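Bon, thread suture autonome, parce que la nouvelle version du planificateur de Jillow tourne enfin et que je suis surexcitée 🧵

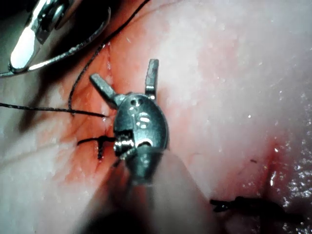 Le gros changement, c'est l'estimation d'état. Avant, on faisait confiance aux encodeurs moteurs, et avec des câbles qui s'étirent, la pointe n'est jamais là où la cinématique le dit.

Maintenant un filtre recale les 6 articulations en ligne à partir de l'image. Walter Correa a écrit le noyau en un été, chapeau !!

Côté fil : on suit une spline 3D, réajustée à chaque image. Les croisements restent pénibles (deux brins noirs qui se frôlent, le tracker saute de l'un à l'autre).

Jeu d'entraînement du segmenteur : 1943 images annotées, 625 gardées pour la validation. Deolinda Amaral a tout relu, y compris mes masques de mâchoires, pas glorieux.

Le planificateur échantillonne 2000 trajectoires par cycle et jette celles qui tendent trop le fil. Tout sur GPU, module Cadon.

Prochaine étape : détecter les nœuds déjà faits pour choisir le point suivant. Si vous avez des refs sur le suivi de fil avec occlusions, je prends tout !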